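Looking After Records and Tapes at Home

Posted 1/24/24 by Karim Soliman

Most of what follows comes from sorting a collection of 623 records and a few drawers of cassettes, the bulk of it ska, rocksteady and soul singles bought secondhand. None of it needs special equipment. If your records live in one room and get played most weeks, start at the top. If they have been in a garage or attic, read the section on mold first.

Shelving

Stand records upright. A stack laid flat puts all the weight on the bottom few, and the covers pick up ring wear. They should sit close enough together that they don't lean, with enough slack to pull one out using two fingers.

Check what your shelf can carry. A full run of LPs is much heavier than the same length of paperbacks, and thin boards will sag in the middle. Short sections are better than long ones. I use the Sorkico cube unit with a divider every 13 inches, fixed to the wall with two brackets. Screw it into studs. Plaster alone won't hold it.

Keep the shelf away from radiators, heating vents and south-facing windows. Vinyl warps at lower temperatures than people expect, and a car parked in the sun will do it in an afternoon.

Sleeves

Old paper inner sleeves shed dust and can leave fine scuffs. Replace them with poly-lined paper and keep the originals behind the record if they have printing on them. For 45s, plain paper is fine as long as it's clean.

Outer sleeves protect the cover from shelf wear. Buy the medium weight. The heavy ones stick together in summer and the thin ones split at the corners. Put the opening at the top if you want to keep dust off your fingers, or at the side if you want the record out quickly.

Cleaning

For everyday dust, use a carbon fiber brush before each play. Let the record turn, hold the brush lightly across the grooves for two turns, then sweep it off toward the edge. Clean the brush on its own handle. Don't touch the bristles.

For fingerprints and grime:

Mix a small amount of distilled water with one drop of plain dish soap. Tap water leaves minerals behind.
Lay the record on a clean towel. Keep the label dry. A jar lid with a rubber ring, pressed over the label, works well.
Wipe with a microfiber cloth, following the grooves.
Rinse with distilled water on a second cloth.
Stand it in a dish rack until fully dry. Overnight is safest.

Don't use window cleaner. Don't use alcohol on shellac 78s at all, as it will dissolve the surface.

Price stickers

Warm the sticker with a hair dryer on low, held well back, then lift one corner with a fingernail and pull slowly. On a laminated cover, a dab of lighter fluid on a cotton swab takes off the leftover glue. On an uncoated cover, leave the glue alone or you'll take the ink with it. I ruined a nice Bennani compilation that way.

Mold and musty smells

Open the boxes outside and wear a dust mask. Separate anything with visible mold. The vinyl can nearly always be washed. Card covers are harder. Brush off the dry mold with a soft paintbrush, then leave the cover in a dry room for a week or more. Empty covers can go in a lidded tub with an open bowl of baking soda to reduce the smell. Don't let the powder touch the card.

Keep the storage room near 50 percent humidity if you can. Basements usually need a dehumidifier from spring onward.

Cassettes

Store them in their cases, on edge, fully wound to one end. If a tape hasn't been played for years, fast-forward it to the end and rewind it once before listening. Squealing often stops after that.

If the pressure pad has dropped off, take one from a dead cassette. Shells with screws come apart easily. Lay the screws out in the same pattern they came from. Glued shells have to be split along the seam with a thin blade, and the reels moved to a new shell. Lwazi Buthelezi wrote in to recommend the Stutel blank shells for this, and I've had good results with them too.

Clean the heads and the pinch roller in the deck every few months. Isopropyl alcohol is fine on the metal heads. Use a rubber cleaner on the roller.

Food and drink

Keep a separate table for it, lower than the turntable and at least an arm's length off. Bowls and baskets are better than open bags, which tip over. Greasy fingers are the main problem, so put a damp cloth next to the snacks.

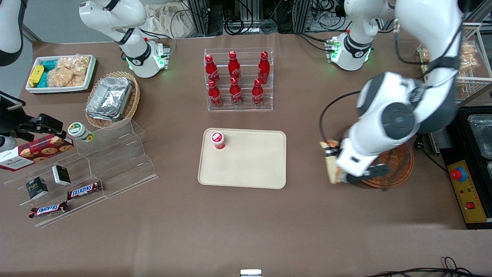
Snacks and drinks on a brown tabletop, with a round wicker basket.

Keeping a list

A plain spreadsheet is enough. Artist, title, label, catalog number, condition, and which shelf it's on. Do one shelf at a sitting. Singles take longer because the labels are small and often blank on one side. I had 52 with no artist printed anywhere, and most were identified from the number scratched into the run-out.

Save a copy somewhere outside the house, and take a few photos of the shelves for your insurance.

Moving

Use small boxes. The Clerberg book carton holds a sensible weight of LPs and has decent handles. Pack records upright, fill the gap with folded towels, and write "this way up" on two sides. Load them last and carry them in first.

Next update in February: belts, mats and leveling a turntable on a wooden floor.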